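Notes for session 5: Gathering demonstrations without losing your mind
Valentin Olteanu
02/04/2023

OK so last time we left off with the policy network and I promised you we'd get to the part everybody skips in their reading, the part where the data comes from. I love this part! I know it has a reputation for being the boring one. When I was a student I thought so too, and then I spent a whole January collecting demonstrations for a model that learned nothing at all, and I've had strong feelings about it ever since.

These notes cover what I said in class plus a few things I ran out of time for. Bring them to the lab. If you missed the session, read Part 1 and Part 2 before you touch anything, and ask me about the rest.

Part 1. What counts as an example

For our purposes an example is one complete attempt at one task, start to finish, by a person driving the arms. We record what the cameras see, where all the joints are, and what the operator told the arms to do, all on the same clock. I'll call that an episode from here on. Some papers call it a demo or a trajectory, and they mostly mean the same thing, so don't let it throw you.

An episode has a beginning that you choose and an end that you choose, and both choices matter way more than you'd think. If you start recording and then sit there for a while thinking about where to grab, the model will happily learn to sit there and think. (I am not kidding. My January model was really good at waiting.) So plan the grab first, press record, and go. Same at the end: when the task is done, bring the arms back to a sensible rest pose, stop the recording, and then have your conversation with your partner.

Write the task sentence before you record, too. "Put the tape in the tray" is a fine task sentence. "Clean up" isn't, or not yet, because two of you will clean up in two completely different ways and the model gets to see both under the same words. You can build up to "clean up" later by stringing smaller things together.

Part 2. Variety, and the wrong kind of variety

This is where the questions came thick and fast in class, so let me try it again more slowly.

You want variety in the world. Move the objects. Turn them. Swap one cup for another cup. Leave a bag in the way and work past it. If the tape always starts in the same spot, then the model can do the whole task with its eyes shut, more or less, and it will, because memorizing one motion is easier than looking. Then somebody moves the tape the width of a hand and the gripper closes on air.

What you don't want, at least at the start, is a lot of variety in how you do it. If half your episodes grab the cup by the rim and the other half grab it around the side, the model may settle on something in between, and in between is usually a knocked-over cup. Pick a strategy with your partner, write it down, stick to it for the set. There are methods that deal with several strategies at once and we'll get to those after the break, but even then I'd like you to know which strategies are in your data because you put them there on purpose.

Somebody asked whether it's OK to have things on the table that have nothing to do with the task. Yes, please do! A bare table is lovely to look at and terrible practice for the real world. Just don't let the clutter line up with the answer. If the blue tape is only ever on the table during the tape task, you haven't taught the model to read the task, you've taught it to spot blue.

How many episodes? For the class project, 100 good ones per task. The Prolar set that we read about in week 2 has 2,000, and I know that sounds like a lot more fun to train on, but I went through a chunk of it by hand and plenty of those episodes would not have made it past our check in Part 4. I'll take your 100.

Part 3. Driving the arms

Staker is our recording program and Sima is the one you use to play episodes back. They were written by different people in different years and you can tell. In Staker, the task sentence goes in the top box and your initials go in the one under it. Don't leave the initials blank, I can't sort your episodes into your folder by guessing.

Before your first episode, drive both arms around for five minutes with recording off. Open, close, reach, cross in front of your own view, back out. You're getting used to how far away things look when you see them from the robot's head and not from your own, and everybody undershoots in the beginning. You'll stop doing it sooner than you expect.

A few habits I'd like you to pick up early:

Move at a steady, medium speed. Super slow driving gives you long episodes full of almost nothing, and fast driving gives you blurry pictures and a partner who flinches.

Give the idle arm a home. If the task only needs the right arm, park the left one in the same place every time, out of the way of the cameras. When it wanders, the model learns to wander.

Keep the gripper off what you're trying to see. If you come in from straight overhead, the hand covers the object right at the moment when the model most needs to look at it. Coming in at an angle usually helps a lot.

If you miss, and you will, try again inside the same episode as long as the second try is clean. Those recoveries are gold. A model that has only seen perfect grabs has no idea what to do after a bad one. If you miss three times in a row, stop, throw the episode out, and stretch your hands.
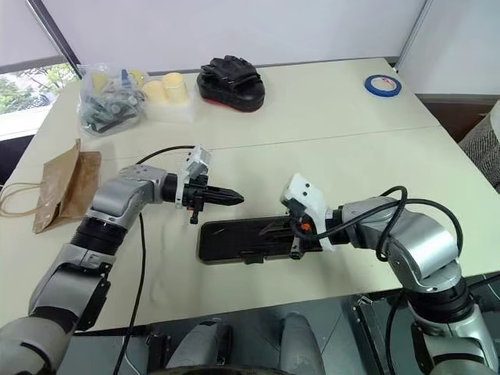 Tromilau Robot Learning Lab, Department of Mechanical Engineering

Our two-arm station, from the head camera. One gripper is out over the black tray and the other is held closed on the left, with the cups, the tape, the pad and a bag of parts farther back. Get used to this view, you'll be spending a lot of time with it! One thing to try on paper before you come in: write three task sentences that could start from exactly this table, and for each one say which arm does the work and where the other arm should be. Then mark which object you'd move first if you wanted more variety. I had a long argument with myself over the bag of parts, by the way. It's clear plastic, so it changes shape and catches the light, and I'd leave it for your second set.

Look at the cables as well. They move when the arms move, and they show up in the pictures. That's fine, the model can cope with cables, but check before every set that nothing is going to snag when you reach across.

Part 4. Checking your episodes

Play back every episode in Sima the same day you record it. I know. Do it anyway, at double speed if you must. You're checking for:

Did the task in the sentence get done?
Is there dead time at the front or the back?
Did any camera freeze or drop out partway?
Does the gripper signal match what the fingers are doing in the picture?
Is a person's hand in view, resetting the objects?

That last one is the most common reason I send episodes back. Your partner gets eager and reaches in to set up the next round while you're still recording. Agree on a word. My partner and I used "clear" and it worked very well once we both remembered to say it.

Mark bad episodes as bad and keep them in the folder. Don't delete them. We'll use them in session 7 when we talk about learning from failures, and I'd much rather have your real failures than ones I staged at my desk.

Part 5. What to hand in

One folder per pair. In it: your 100 episodes for one task, the rejected ones in their own subfolder, and a page of plain text with your task sentence, the strategy you agreed on, what you moved between episodes, and anything weird that came up. The weird stuff is my favorite part to read, so don't be shy.

Sign up for station time on the sheet by the door, 2 hours per slot, and please put the objects back in the bin when you leave. For next session, read the first half of the chapter on imitation learning and skip the proof in the middle, we'll do it together on the board.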